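플로라리(Plorari) 생활정리 지원사업 중간 보고
작성: 글로리아 폰세카 (Glória Fonseca), 모레이라 공방 운영 담당
받는 분: 벤두라(Vendura) 지원기금, 아즈라 밀로셰비치 (Azra Milošević) 담당관님
작성일: 2025년 6월 19일

안녕하십니까. 지난번 보고 이후의 진행 상황을 정리하여 보내 드립니다. 한국어로 쓰는 보고서는 이번이 두 번째입니다. 표현이 어색한 부분이 있으면 너그럽게 읽어 주시기 바랍니다. 뜻이 분명하지 않은 문장은 표시해 주시면 다시 쓰겠습니다.

1. 사업의 현재 상태

플로라리 사업은 옷과 작은 생활용품을 집 안에서 쉽게 정리할 수 있도록 돕는 교육입니다. 참가 가정은 16가구입니다. 신청서에 적은 숫자와 같고, 중간에 그만둔 가정은 없습니다. 수업은 한 가정에 네 번씩 진행하며, 첫 번째 수업은 모든 가정에서 마쳤습니다. 두 번째 수업은 절반 정도의 가정에서 끝났고 나머지는 일정을 잡는 중입니다.

첫 번째 수업에서는 옷장을 비우지 않고 옷걸이만 먼저 모으는 연습을 했습니다. 처음 계획은 옷장 전체를 비우는 것이었습니다. 그러나 시범 수업을 한 두 가정에서 시간이 너무 오래 걸렸고, 바닥에 쌓인 옷 때문에 참가자가 많이 피곤해하셨습니다. 그래서 순서를 바꾸었습니다. 지금은 쓰지 않는 옷걸이를 바구니 하나에 모으고, 그 다음에 옷을 한 칸씩 봅니다. 이 변경은 예산에 영향을 주지 않습니다.

2. 공방의 준비

수업 연습은 모레이라 공방의 안쪽 방에서 합니다. 흰색 탁자를 작업대로 쓰고 있습니다. 탁자 위에는 그날 연습에 필요한 물건만 올려놓는 것을 규칙으로 정했습니다. 예전에는 설명 자료와 필기도구를 같이 두었는데, 참가자가 무엇을 먼저 잡아야 하는지 헷갈려 하셨습니다. 자료는 이제 벽 쪽 선반에 따로 둡니다.

바구니는 종이끈으로 엮은 것을 골랐습니다. 플라스틱 상자도 시험해 보았으나, 참가자들이 집 안에 꺼내 두기 싫다고 하셨습니다. 꺼내 두지 않는 바구니는 곧 사용하지 않게 됩니다. 손잡이 구멍이 있는 모양을 선택한 이유도 비슷합니다. 연세가 있는 분도 한 손으로 당겨서 옮길 수 있어야 합니다.

옷걸이를 바구니에 넣을 때는 고리가 위로 오게 넣도록 안내합니다. 고리가 보이면 꺼내기가 편합니다. 다만 고리가 바구니 테두리보다 높이 올라오므로 낮은 선반에는 바구니를 넣을 수 없습니다. 이 점은 선반을 고르는 단계에서 미리 말씀드리는 것으로 교안을 고쳤습니다.
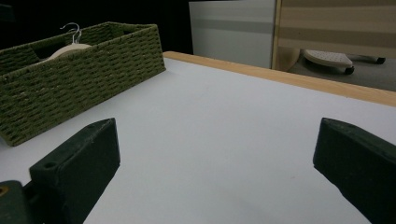
바구니 하나에 옷걸이를 몇 개까지 넣는 것이 좋습니까?

정해진 개수는 없고, 고리끼리 서로 걸리지 않을 만큼만 넣으면 됩니다. 하나를 꺼낼 때 다른 것이 따라 올라오면 이미 너무 많은 상태이므로 바구니를 나누거나 옷걸이를 줄이도록 권해 드립니다.

3. 예산 집행

이번 기간에 재료비로 476유로를 사용하였습니다. 바구니, 옷걸이, 이름표 구입비가 여기에 들어갑니다. 물품은 모두 플레켄(Pleken)에서 구입했고 영수증은 별도로 보내 드렸습니다. 이름표는 예상보다 비쌌습니다. 글씨가 큰 것을 찾다 보니 선택할 수 있는 제품이 많지 않았습니다. 대신 옷걸이를 한꺼번에 주문하여 배송비를 줄였고, 재료비 항목 전체로는 계획한 금액을 넘지 않았습니다.

교통비는 아직 정산하지 못했습니다. 강사가 제출한 표에서 날짜가 빠진 부분이 있어 다시 받고 있습니다. 정산이 늦어진 점은 제 책임이며, 다음 달 안에 정리하겠습니다.

4. 어려웠던 점

가장 어려운 부분은 수업과 수업 사이의 기간입니다. 첫 수업 직후에는 바구니를 잘 쓰시지만, 시간이 지나면 바구니 안에 양말, 우편물, 충전선 같은 물건이 들어갑니다. 어떤 참가자께서는 "바구니가 비어 있으면 자꾸 뭔가 넣고 싶다"고 말씀하셨습니다. 저희도 그 말씀에 공감하였습니다. 두 번째 수업부터는 바구니마다 용도를 하나만 정하고 이름표에 직접 쓰시도록 하고 있습니다. 이 방법의 효과는 아직 판단하기 이릅니다.

또 한 가지는 옷걸이의 종류입니다. 가정마다 세탁소 철제 옷걸이, 두꺼운 옷걸이, 어린이용 옷걸이가 섞여 있습니다. 한 종류로 모두 바꾸는 것을 원하시는 분도 있으나, 저희 예산으로는 가능하지 않고 버리는 물건도 많아집니다. 그래서 종류별로 나누어 보관하는 방법을 가르치고 있습니다.

5. 다음 단계와 요청 사항

남은 수업은 9월까지 마칠 계획입니다. 세 번째 수업은 계절 옷 보관, 네 번째 수업은 현관과 세탁 공간을 다룹니다. 네 번째 수업의 교안은 초안만 있습니다. 완성되면 먼저 보내 드리겠습니다.

한 가지 요청을 드립니다. 재료비에서 남는 금액을 이름표의 추가 구입에 사용해도 되는지 확인을 부탁드립니다. 같은 항목 안에서의 사용이지만, 협약서에 품목이 적혀 있어서 먼저 여쭙는 것이 맞다고 생각하였습니다. 답변을 주시기 전에는 주문하지 않겠습니다.

감사합니다.

글로리아 폰세카 드림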